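Re: [stusinon-bench] gripper budget, need numbers before the January order

Posted 30 October 2024
To: stusinon-bench list
Subject: Re: gripper budget, need numbers before the January order

Quick one between meetings, sorry for the fragments. Replying inline, have trimmed the bits we already agreed on.

> The Lemaire quote is only good until the end of the month and I can't
> put it through without a split between capital and consumables. At the
> moment I've got one lump for "hand-held grippers and associated" and
> finance will bounce that straight back.

Fair enough. Split it like this:

Capital: the hand-held grippers, in pairs. Cameras that go on them. The charging cabinet if we still want it (I don't, see further down).

Consumables: rubber strips for the fingers, printed marker cubes, cables, hazard tape, whiteboard magnets, cleaning cloths. Everything that wears out or walks off.

The spare jaws could go either way. Last year they went under consumables and no one objected so leave them there.

> Do we really need another full pair? My understanding was that one
> person uses two grippers and we've got enough for the people we have.

Yes we do need it. One pair per operator is right as far as it goes but it leaves nothing on the shelf. When a finger strip peels the whole station stops while somebody digs for glue. Want 2 pairs on this order, one to go straight into use and one to sit in the cupboard as a spare. If the money's only there for one, then one, but then please get double the strips.

> Also what is the whiteboard line for? It's listed under robotics and
> it reads like office furniture. Could it come out of the Burnus
> building money instead?

It's a task station, not furniture. The board gets tilted on its stand and the coloured discs get moved about on it with the grippers. Building money won't cover it, I asked in the winter and got a flat no. Leave it under robotics and call it "tilting work surface, mobile". Two from the whiteboard station so you've got something to attach to the request:

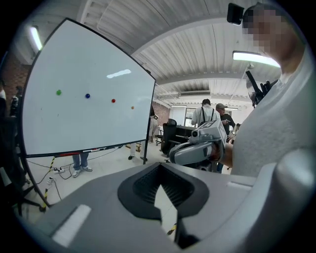
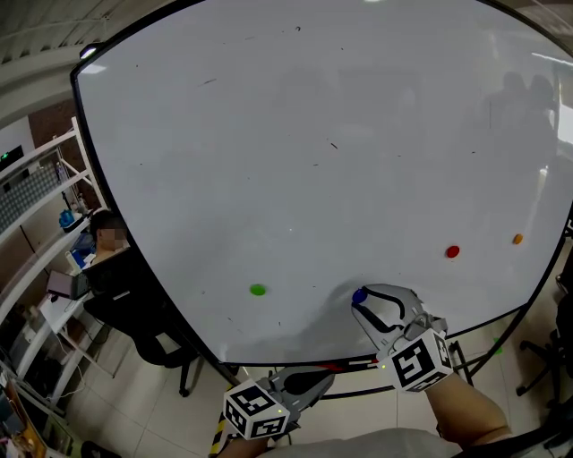
WHAT I'D ORDER, BY PRIORITY

1. Grippers, 2 pairs, Lemaire. Same model as now. Please don't let them swap us to the newer handle, the cube mounts won't fit and we'd be paying for adaptors all over again.

2. Finger strips. 32 to a pack, one pack does us for now. Biston sells them as well and delivery is quicker, but check the width before you say yes to anything, theirs used to come a bit wide and had to be trimmed with a knife.

3. Marker cubes. We print these ourselves so it's only card stock and the plastic blanks. Small money. Put it in anyway becuase otherwise it comes out of somebody's own pocket again.

4. Second mobile stand and board. Biston has quoted up to $518 with delivery, depends on the size we pick. I'd go for the same size as the existing one so the discs and layouts carry over. Must be on a stand that tilts. A wall mounted board is no good to us even if it's half the price.

5. Power. The strip on the floor will do for one station. For a second one I'd like proper drops from the ceiling, or failing that a cable cover, the low rubber kind. Get a price on both. Burnus might pay for the ceiling drops if it's put to them as electrical, worth a try.

NOT THIS ROUND

Charging cabinet. Nice to have. The shelf works.

Arms. I know there's a push to get a quote for a pair of robot arms in alongside this. Seperate request please, seperate form, different pot. If they go in together the whole thing gets kicked up a level for approval and we lose the Lemaire price while it sits there.

Chairs. We have chairs.

> What about training time, does that need costing?

Put in half a day per new operator. The board task is an easy one to start people on, pick up a disc, put it down where it's wanted, next one. The fiddly part is learning to keep the marker cubes facing the right way while your hands are busy, and that's just practice. No outside trainer needed so no invoice, but put the hours in or it looks like we think it's free.

> And freight? Lemaire left it off.

They always do. Ask for it in writing before you send the form. Last time it turned up as its own invoice weeks later and had to be coded to travel of all things. Also ask whether the cases are included, the grippers we've got came in foam and the foam's had it.

TIMING

If the form goes in this week it should clear in time for the January order. Any later and we're in the next quarter and re-quoting the lot. I can sign tomorrow morning before ten, after that I'm on the road to the other Stusinon site with no signal for most of it. Anything in the list you don't like, say so tonight and I'll change it, otherwise I'll take it as agreed.

One more thing, the spreadsheet on the shared drive still has the old tax rate in the bottom row. Fix that first or all the totals will be out.

Cheers, got to run

--
You are getting this because you're subscribed to stusinon-bench.
To leave the list, send a blank message with "unsubscribe" as the subject.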